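About us

Hello, and welcome to Trunda! I started this little home-sorting business at my own kitchen table, after a move that left me with 83 boxes and no idea where the tin opener was. Friends began asking for a hand with their lofts and spare rooms, then friends of friends, and 13 years later I'm still at it (and still fond of a good cupboard).

We began in Dornar and now look after homes as far out as Lastodier, with 19 of us on the books in a busy month. December is the silly season, so do ring early if you've got guests coming!
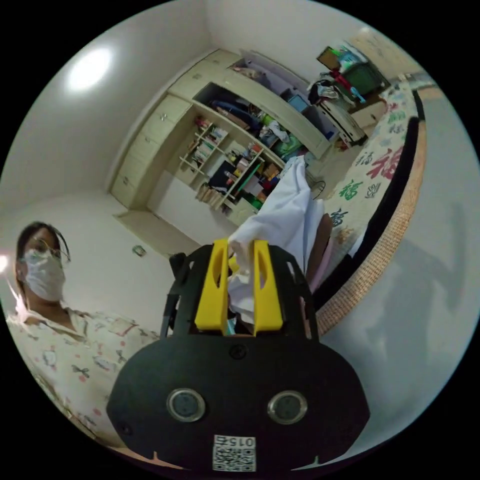 Bedrooms are my favourite job by a mile. They're where the washing ends up, and the books, and the bag of things you meant to take to the charity shop in spring. I always begin with the cloth things, picked up one at a time and either folded or put in the wash pile, and only then do I look at the shelves. A big cream built-in with closed doors down one side and small open cubbies in the middle is a joy to work with – books and little bits go in the cubbies, and folded clothes and bags can live in the open part higher up. I do like to keep the everyday clothes lower down, though, as I'm not very tall!

We never throw anything out without asking, and we don't mind mess one bit. A first visit lasts about two hours, we'll have a cuppa and a look round, and you can decide afterwards whether you'd like us back.

Kovačević
Owner, Trunda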